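Plirnlow planner: your questions answered
4 December 2022 | By Meifang Tan
Filed under: Help & How-to, Motion Planning

Do I need real arms to try Plirnlow?

Not at all! Plenty of people who write to us have never been in the same room as a robot, and they get on very well with the simulator that comes with the download. Install it, open the two-arm demo, press run and put the kettle on (the first start is slow while it builds its collision shapes, but after that it's quick).

Why do my two arms stop short and wait for each other?

Guangming and I get this one more than any other. Each arm asks the planner for a patch of space before it moves, and if both want the same patch, one of them is told to hold back. For a handover you have to say that sharing is allowed, by putting both grippers and the object into one "meeting group".
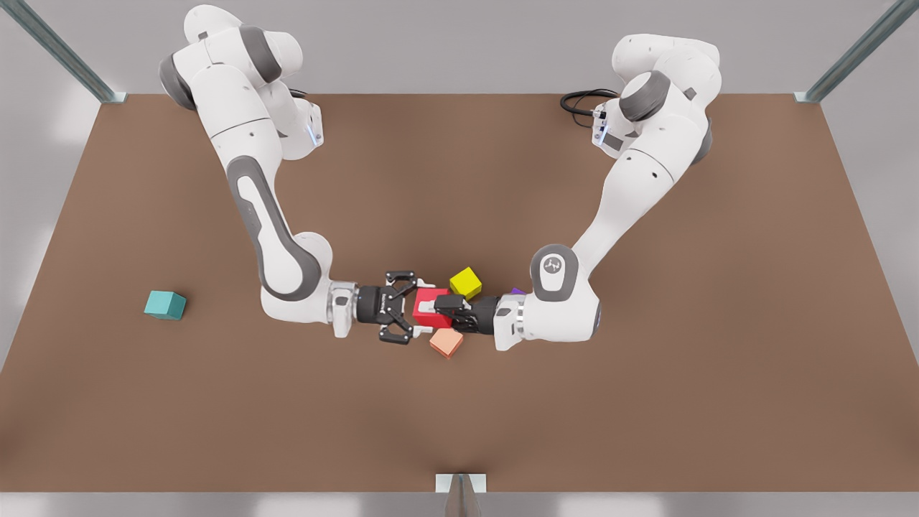 The meeting group is a short list in your task file, and it switches off the distance check between its members while leaving every other check running. People often add far too much to it, bless them, and then wonder why things get knocked about. With the red block held between both grippers, the group wants those two grippers and that block, and it should leave out the yellow cube, even though it sits so close to the left gripper, and the peach-orange one on the table under the meeting point. The teal cube away on its own can stay an ordinary obstacle too.

How many attempts does the planner make before giving up?

It tries 400 samples per arm by default, and you can raise that to 1000 in the settings. Do try moving your start pose first, though, as a poor start pose will eat up any number of samples you care to give it.

Which arm is "left"?

Always the robot's own left, whichever way your view happens to face. Walid Mansour wrote a lovely long note about this in July, and it's still in the docs folder.

My log says "error 1232". What is it?

Two objects in your task file have the same name. Rename one and reload. If it comes back, send us the file and either Guangming or I will have a look.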